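Firimen Community Lunch: where we are in May

Hi all at the Tredel fund, and thanks for being patient while I got this written. It's been a busy spring, mostly in a good way!

The big thing first. We're now serving lunch in Grondby four times a month, up from twice over the winter, and we passed 300 meals for the season a couple of weeks ago. Soup is still what people want. I tried a pasta bake in April and got plenty of polite feedback, so we're back to soup (lentil, mainly, with the good bread from Nijs when they have extra).

Your grant has mostly gone to food and the hall rent, as planned. I also moved $117 from the printing line to cover a new stock pot and two ladles. I hope that's okay. I did ask by email but I think it landed while your office was closed, so please tell me if you need a form for it.

We asked people for dishes they didn't need anymore, and the response was lovely. Nothing matches and I like it much better that way. We've stopped buying paper bowls completely.
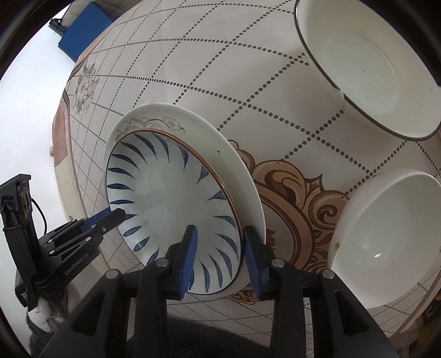
Plates and bowls on the dotted tablecloth.

The part that isn't going so well is rides. We have 75 people on our contact list now, and a fair number of them live out past the Nijs turnoff, where the bus quit running at noon. I've been driving folks home myself after cleanup, but my car only holds so many and it makes for a long afternoon. I've talked to the school about borrowing their van between runs. They want to see our insurance first, and I'm still waiting on the paperwork.

Over the summer I'd like to keep the same schedule, start a sign-up sheet for drivers, and get the back burner on the stove fixed (it's been out since March). I'll send the receipts in a separate email, along with the attendance sheets. If you'd like to come by for lunch, we start at 11:30, and the soup's usually gone by one!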